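Covilmont opens shared kitchen for evening and weekend use
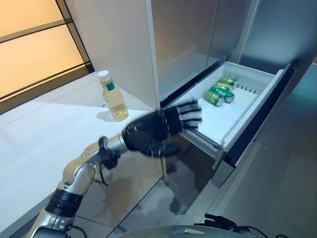
Covilmont has opened its refitted shared kitchen on the ground floor of Mansour House, and tenants can now use it from 7am until 10pm. The work was carried out in May by the fitters Fuvach and replaces a small tea point that had one sink and very little cold storage. The new stainless-steel refrigerator has a pull-out drawer at the bottom with a white plastic tray, deep enough for drinks cans to lie on their sides, and the full-height doors above it are for food. Next to it is a tall white cabinet.

The kitchen serves 303 tenants across the building. Up to 50 people can use the room and the seating area beside it at one time.

"Cold storage was the complaint we heard most," said Hala Shawky, building manager at Covilmont. "People were keeping milk on windowsills in winter. We asked for a fridge with a separate drawer so that drinks don't take up the shelves."

Tenants are asked to label food with a name and flat number. Drinks left in the drawer are treated as shared unless they are labelled too. Shelves will be cleared on the first working day of each month - anything without a label will be thrown away.

Dirk De Graaf of Fuvach said the drawer can be lifted out and washed in the sink. "Warm water and washing-up liquid is all it needs. Keep the vent slots at the back clear or it won't cool evenly."

A second kitchen, on the fourth floor, is planned for next year.

For more information, contact Lucinda Montoya at the Covilmont tenants' office.

Last updated: May, 4.15pm

Comments

Maribeth Talavera
Much better than the old one. Could we have a second bin near the door please?

Hala El Idrissi
Is the drinks drawer really shared? I put juice in there and would like to find it again.

Maribeth Talavera
Says to label it. There are pens in the tenants' office.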